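Making a tape, start to finish
Project report, August 21, 2025

My project was to record, master and package a five-song EP with my band Pravwood, and to write down what I'd do differently. I play bass and sing the high parts. Karim Slaoui plays guitar and let me boss him around for most of July, which I still feel a little bad about.

We tracked everything live in the practice room because I wanted the drums to bleed into the vocal mics. Great idea for the slow songs! Terrible idea for "Hokolport," where the cymbals ate every single word and we ended up doing 26 takes. 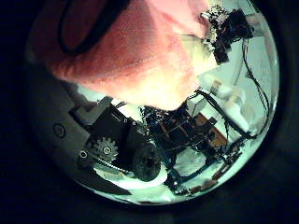 So I redid the vocals for that one in my closet with a blanket over the door, and they sound closer and drier than the rest. I tried to hide it with reverb (too much, then way too little) and finally just put the song first on side 2, where the change feels more like a choice.

The budget was $500. Tapes and shells took most of it, and I blew more than I should have on a used Orlandini preamp that hums if you look at it wrong.
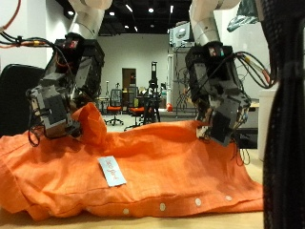 Artwork was the part I'd put off the longest. Mirkstead, the label run out of our record shop, wanted one flat color and no band photo, and I kept sending them muddy browns. What I went with is the bright tangerine of that linen-looking button-up, with the small buttons turned into a row of white dots down the spine. The titles are in my own handwriting, and I had to redo the J-card when I spelled "Slaoui" wrong. Sorry, Karim.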